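How Do You Teach a Robot to Stack Blocks? (Let It Mess Up!)

Hi! My name is Vega Aguirre, and I teach robots how to pick things up. That's my whole job! When I tell kids this, the first thing they ask is whether the robots ever drop stuff. Oh boy, do they drop stuff.

I want to tell you about a project my team worked on last winter. We called it Calloway, which was the name of our boss's old dog (a very good dog who was terrible at fetch). We wanted to find out if a robot could learn to move little cubes all by itself, with no person telling it each step.

First, try something for me. Grab a block, or an eraser, or a grape. Easy, right? Now think about everything you just did. You looked at the grape. You moved your arm over it. You opened your fingers just wide enough, and you squeezed hard enough to hold on but not so hard that you got grape juice on your homework. You've had years of practice at this, starting when you were a baby grabbing at your own toes.

A robot arm starts out with no practice at all. So we let it guess! It wiggles this way and that way, and a computer program keeps score. Get closer to the cube? A few points. Touch the cube? More points. Lift it up? Lots of points! Knock it off the table? Zero, sorry, try again. The program remembers which moves got good scores and tries more moves like those. Grown-ups call this "reinforcement learning," but you already know how it works if you've ever played the same level of a video game over and over until you got past the tricky jump.

Now, there's a problem. Guessing takes a LOT of tries. A real robot arm is heavy and costs plenty of money, and when it guesses wrong it can bonk into the table. Somebody also has to crawl around on the floor picking up cubes (my knees did not enjoy this).

So we do the practicing inside a computer first. We build a pretend room with a pretend table and a pretend arm, and the computer works out how everything should fall and bump and slide. It's called a simulation. If a cube falls on the floor in there, we press a key and everything goes right back where it started. And we can run 300 of these pretend rooms at the same time, all through the night, while I'm home in bed!

My teammate Hollis Thibodeaux built our rooms. He is very picky about them. He put in floor tiles and baseboards and shadows, and I teased him about the baseboards for weeks. What does a robot need baseboards for? But he was right and I was wrong. Our robot learns by looking at pictures, and a real room is full of things that have nothing to do with cubes. It has to learn to skip over all of that and pay attention to the stuff it's supposed to grab. 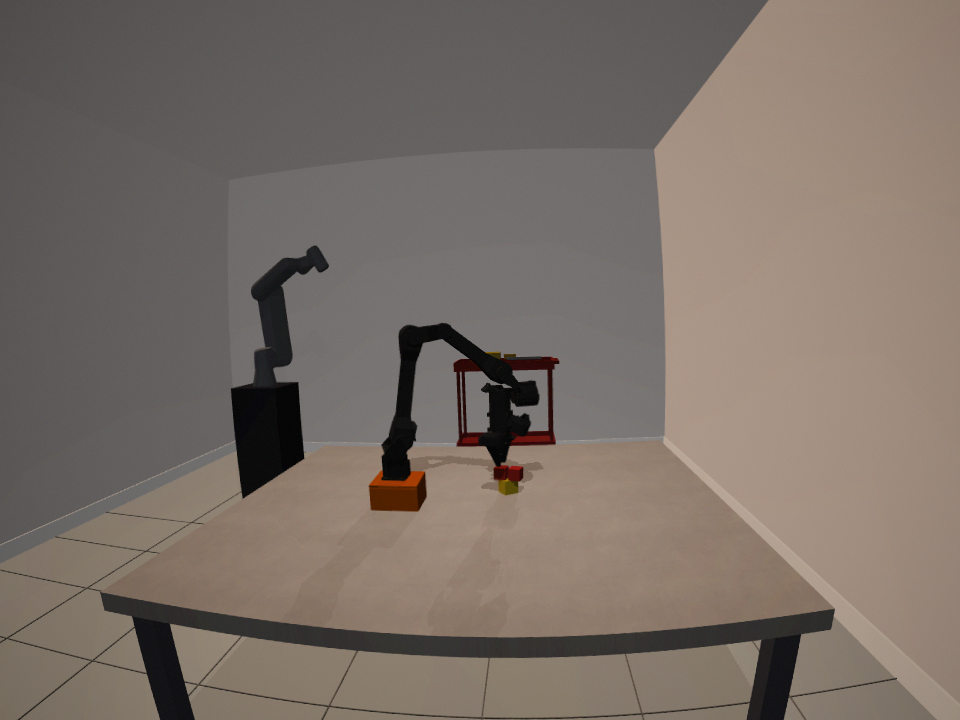

We also moved the cubes to new spots for every try. If they always sat in the same place, the robot could just memorize one move, like a kid who learns the answers to one spelling test and can't spell anything else. When cubes sit close together it gets harder, too, as the fingers need space to fit around the one you want.

Okay, so did it work? Mostly! After all that practice we gave the robot a big test in the simulation, with 456 tries it had never seen before. Then we moved the program over to a real arm in our lab and gave it 200 more. It did better in the pretend room than in the real one. Real cubes are slippery, and real fingers don't always stop exactly where you ask them to. Scientists call that difference the "reality gap," and closing it is what my friend Rasa Liepiņa is working on now. She makes the pretend cubes a little slippery one time and a little sticky the next, so the robot gets used to surprises.

If you want to try being the robot, get a friend, a blindfold and a few blocks. Put on the blindfold. Your friend can only say "warmer" or "colder" while you reach for a block. Play it 18 times and write down how long each try takes. Then switch places, and move the blocks!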